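Section 2. Kitchen, first fill and hard water setting

Do this before the first wash. Takes a while, dont skip the rinse.

What you need: the Trolteo water softener (wall or under-counter model), bypass hose, test strip from the lid pocket, one bag of salt tablets. Bucket.

1. Shut the main valve. Open the kitchen tap until it stops running.
2. Fit the bypass hose. Arrow on the collar points AWAY from the main.
3. Hand tight, then a quarter turn. No more. Plastic thread.
4. Open the main slowly. Look for drips at both collars.
5. Pour in salt up to the MAX line. Lid on, push till it clicks.

CAUTION: table salt will block the injector. Tablets only.
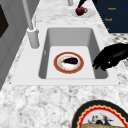
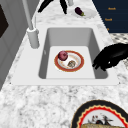
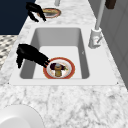
Plates with a reddish rim, three pictures above.
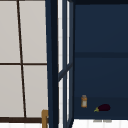 Written by Noreen Orakzai
Checked by Yasir Kazmi
Last changed Oct 5, 2019

6. Dip the strip, one second, shake, wait a minute. Match the color to the card.
7. Hold SET until the display blinks. Dial in the number from the card. SET again.
8. Start a manual rinse: SET and DOWN together. Runs some 18 minutes. Gurgling is normal, a whistle is not (back to step 4).
9. Run the cold kitchen tap into the bucket untill clear. First water may look milky, thats air. Don't drink it.

NOTE: display shows 2069 after a power cut. Not a fault code. It's the clock gone wrong, set it again and carry on.

NOTE: white spots on plates and on the sink rim after a week = number set too low. Go up 2, rinse, test again. Slippery feel on dishes = too high, come down.

Old spots won't come off by themselves. Vinegar for steel and glazed sinks. Never on marble or other natural stone, it etches. Use Budum paste there, or just soap and a soft cloth.

10. Write the setting inside the lid. You will forget it.

Salt: check every month to start with. Cartridge is good for 2000 washes on the low setting, less on high. Order part from the dealer, have the lid number ready.

Going away for longer: close main, open bypass, unplug. Coming back, steps 4, 8 and 9 agian.

Bathroom fitting is in section 3.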